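Four days in Atholm and I'm still going on about the stone

Monday, July 22, 2024

I promised a proper write-up of the trip and then spent the whole train journey home reading about limestone instead. So this is the write-up and the limestone together, sorry, they've got mixed up in my head.

We went to Atholm for the walking. It's a small town with a steep high street and one very good bakery, and the plan was to do the ridge path to Valamside and come back by bus. Which we did, eventually! But on the first morning it rained sideways, so we ducked into the old church, and I never really recovered. The floor in there is local marble, white with grey running all through it, and I must have walked up and down the side aisle for an hour with my head bent like somebody who'd dropped an earring.

I'd always thought of marble as a posh thing, for banks and hotel lobbies. I'd never thought about where the veins come from. Marble starts out as limestone, mostly bits of shell and lime mud from the bottom of a sea, and then it gets buried and squeezed and heated until it recrystallises. The grey is often clay or carbon that was in the mud to begin with, smeared out along the way. So those lovely wandering lines are dirt, more or less. Very old dirt. I love that.

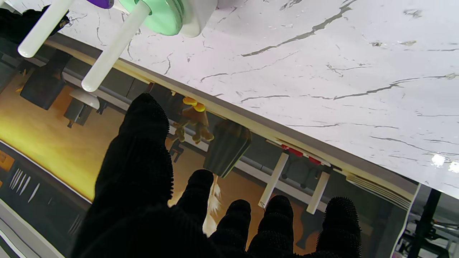 White with thin grey veins, my favourite kind.

The next day was dry and we set off for Valamside just after eight. The path climbs out through sheep fields and then follows the edge of the old quarry for a good mile – you can look straight down into it, and there's a pond at the bottom that's a ridiculous shade of green. A board by the gate says 1,411 blocks went out of there in the best year they ever had, all of them by horse and sledge down to the river. I stood there trying to picture it and then had to run to catch the others up.

Lunch was cheese rolls on a wall. Nearly 200 steps down into Valamside after that (my knees would like that on record), and then the little museum.
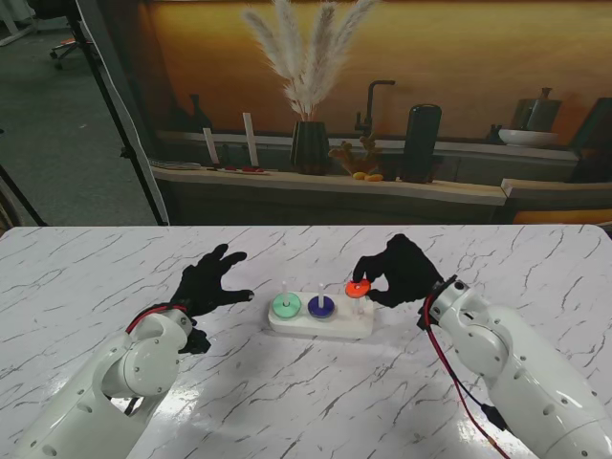 If you go, go to the back room first. They've got a long drawer of samples, polished on one side and rough on the other, and you're allowed to pick them up. The same stone looks like two different things! The rough side is sugary and a bit dull and the polished side has all this depth to it. There was a darker piece from Flaltley that I'd have taken home in my coat if I had fewer morals. There's also a ledger open at a page where somebody has added up 2,934 and then crossed it out and written 3,113 beside it in much crosser handwriting.

I asked at the desk about looking after it too, as I've been toying with a marble shelf for the bathroom. The answer was no vinegar, no lemon, no limescale spray, and wipe up wine the minute it lands. Acid eats into the polish and leaves a dull patch. I put a few lines about this on the walking forum last night and had a reply by breakfast.

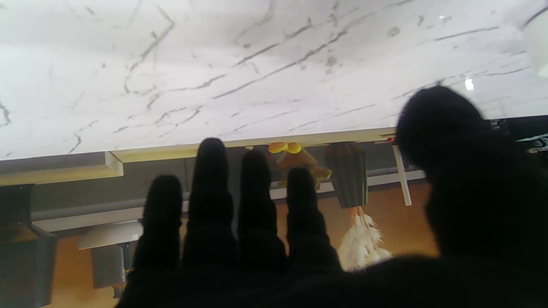

Koutsoukos wrote back that dull patches aren't the end of the world, and that a small one can often be brought back with polishing powder, a damp cloth and a lot of patience. Try it on an offcut first, was the advice, and get someone in for anything bigger than a saucer.

So the shelf is back on! I'm going to measure up this weekend. And we're already talking about Flaltley in August, if the bus is running, as there's supposed to be another quarry you can walk right into.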